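Narum makers' group - minutes, open day wash-up

I'm typing these up from my own scribbles, so shout if I got you wrong. Shuk-fan Tsang ran the meeting and I took notes (and ate most of the cookies, sorry).

1. Last minutes. Fine, nobody had changes.

2. The open day. We had 184 people through the door, way up on April! The Pavora folks were great with the kids and want to come back. Parking was a mess again and Sibiya will ask about the lot next door.

3. The hand-held gripper demo. Easily the busiest table - we had 26 names on the sign-up sheet before lunch. Shuk-fan would like a longer slot for each person next time, and I agree, three minutes is nothing once you've got the thing in your hand. Setting the table with the tray and plates went over best, so we're keeping that one.

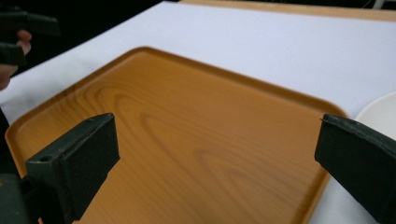
Page last changed: Nov 23, 2020

4. Money. Zillano's bill for the chairs came in and we said OK to paying it.

5. Next time. I'm writing the thank-you notes, Shuk-fan is drafting a new demo schedule - please send her your ideas before we meet again. We wrapped up early for once.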